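Zesura 50-litre Touring Rucksack
Made for long days on the coast path and the moor
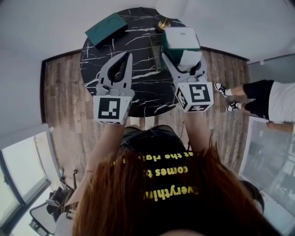 Why we keep coming back to it

We've sold a good many rucksacks over the years, and the Zesura is the one our walkers tend to ask for by name. It suits anyone planning a few nights out with a tent and a stove, and it's just as happy on a hut-to-hut trip where you only need a sleeping bag liner and a clean shirt for the evening. The back panel slides up and down to fit your own length of back – do take ten minutes over this at home, with some weight in the bag, as it makes such a difference by the second afternoon!

Pockets and straps

The lid pocket is deep enough for a map, a hat and more flapjack than you ought to carry. There are two stretchy side pockets for bottles, a zip at the bottom so you can get at your sleeping bag, and loops on the front for walking poles. The hip belt is generously padded and has a small pocket on the left for a compass or lip balm.

Our guide Ottavio Rizzi took his over the Stuveck ridge in January, in sleet for most of the way, and came home with dry socks. He does use a liner as well, and so should you – the fabric is showerproof, but the seams aren't taped.

Details

Capacity: 50 litres
Height: 70 cm
Back lengths: one adjustable size
Colours: moss, slate
Rain cover: sold separately (the Dotora medium fits nicely)

Care

Sponge it down with lukewarm water and hang it somewhere airy. Please don't put it in the washing machine, however muddy it gets. Spare buckles are kept in stock at our Albers shop, and we're always glad to fit one for you while you wait.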